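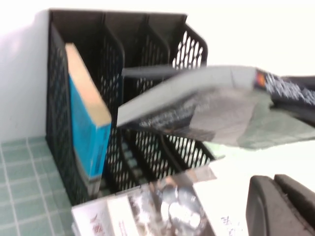 The filing task at the bench: file organizer, blue book, gripper at lower right.

Bench rules: frequently asked questions

Who wrote these rules?
Manolis Xenos, mostly, with edits from everyone who has had to redo a session. Complaints go to him. He keeps a folder.

Does the book task really need rules? It's a shelf.
It's five episodes before lunch, then a new operator, then a different idea of what "filed" means. The Keveo set has 2,755 episodes in it, and 37 had to be pulled in January over that one word. Filed means the item is in a slot, standing on the floor of that slot, and the gripper has let go. Leaning is fine. Books lean.

Can I nudge the organizer back if it slides?
Between episodes, yes. During one, no. If your hand goes in, the episode ends there and you mark it "assisted," even if you were very quick and nobody saw.

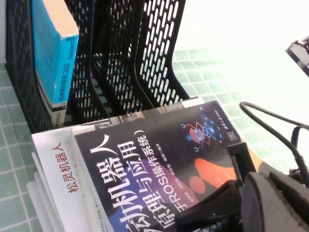

The same goes for a stack lying flat. Leave it as it landed and don't square up the edges. A tidy pile is easier to grip, and the policy will come to expect good manners from piles everywhere. Mixed covers and languages are welcome. Glossy covers are also welcome, though they slip more and you will say things the microphone picks up.

How close can the fingers get to a cover?
Hover as long as you like. Press only as hard as the grip limit on the Bresell sheet allows. A dented cover goes in the log, along with the title.

What about cables?
Check for slack before you start, at full reach in both directions. A loop that looks generous at home position can get stingy at the far corner. If a cable touches an item, stop and note it.

Is glare a reason to throw out an episode?
Only if you can't tell whether the item was released. Plain ugly footage stays in. Pluvarholm asked for ordinary rooms – ordinary rooms have windows.

How many people at the bench?
2, one driving and one with a hand on the stop button. Holding coffee in that hand doesn't count as having a hand on the button. See the Karamanlidis note, which is short and has a stain on it.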